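Iltum users board > Data collection > Hand-held grippers: how many takes before you clean?

Posted 17/10/2024

kartini_t
Hello all. We record demonstrations with two hand-held grippers, one for each hand, with marker cubes on top. Until now we have 226 takes of the same task. I watched 22 of them and in five the left cube is lost for a moment. Do you delete such takes, or do you keep them and fill the gap?

afiq.n
Delete. A filled gap is a guess, and the model will learn your guess.

RaziaMemon
I do not agree with Afiq. If the gap is short and the hand moves slowly, filling is fine. We threw away too much in May and later we had to record everything again, which was very boring work.

afiq.n
Short, yes. But who checks that it is short? In our group everybody said "it is short".

yanti_y
Kartini, how do you stand when you record? If the wrists turn inwards, the cube faces turn away also. Can you show the view from the head?

kartini_t
Yes, from this morning:
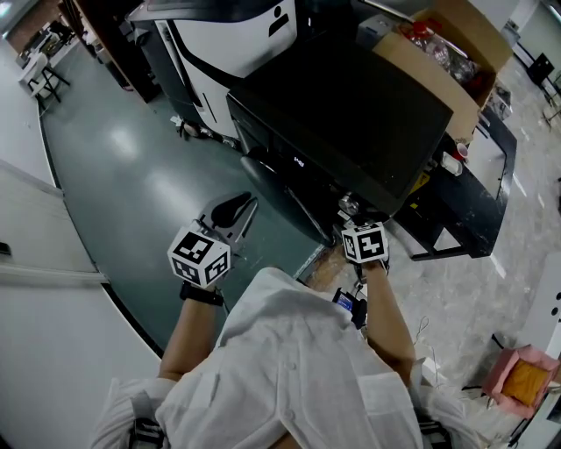 Head view, both grippers forward, right one at the desk edge.

yanti_y
Thank you. Three faces of the left cube are showing, so this moment is good. I would look at the takes where you reach across your body.

RaziaMemon
Also please write the reason beside each take you remove. After 18 removed takes you will not remember.

kartini_t
I will mark the five and train once with them and once without. Afiq, I know already what you will say.

afiq.n
Delete :)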